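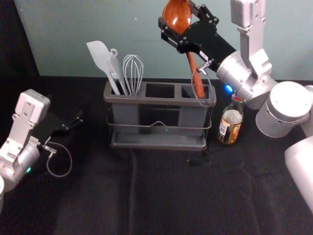

I grew up in a house with a third drawer. You know the one: tongs jammed across the top, a potato masher wedged at the back, and a sound like a dropped toolbox whenever you wanted a spoon. For years I assumed every kitchen worked that way, and then I moved into a flat in Destatton with exactly two drawers, one of which doesn't open past the oven handle. So the utensils had to come out and live in the light. A grey plastic caddy with three compartments, sitting in a wire frame, is what finally sorted me out, and the left compartment is the one I'd fight for. Spatula, slotted thing, whisk, all standing up where I can grab them with an eggy hand.

I say finally because there was a long apprenticeship. First came a ceramic crock from a shop called Plirberg, a gorgeous heavy thing in mustard, and I adored it for a fortnight. The trouble with a crock is that it's one big hole. Everything slides to the same side, the handles cross over like pick-up sticks, and pulling out the ladle brings half the family with it. It holds umbrellas now (very short ones).

Then I went through a rail phase. I bought the Dinu rail with hooks, drilled into a tile I had no business drilling into, and hung everything up like a proper restaurant. It looked fantastic! It also meant that anything without a hole in its handle was homeless, and that the lot of them got a fine mist of oil every time I fried a schnitzel.

Compartments are so much kinder. My system, if it deserves the word, is that the left is for things that touch eggs and batter, the middle is for wooden spoons, and the right is for whatever I used last and couldn't be bothered thinking about. The whisk needs a bit of consideration. Stand it handle down so the balloon sits above the rim, otherwise you squash the loops and it comes out looking like a bent coathanger. Spatulas are happy anywhere, though a wide blade will lean on its neighbours.

I'm also a convert to the drip tray, a feature I'd have laughed at when I was 16. Utensils go back damp in my house. They always have — I've never once dried a whisk properly and I'm not about to start in my forties. A shallow tray underneath catches the water, and you tip it out on Friday when you do the bins, or whenever you remember.

You don't need to spend 100 dollars on any of this, either. Wultent does a plain divided one for 41, and I've seen perfectly good caddies in op shops for 12, usually sitting next to the fondue sets. Take your longest ladle along and try it for size. Yes, in the shop. I've had a few looks.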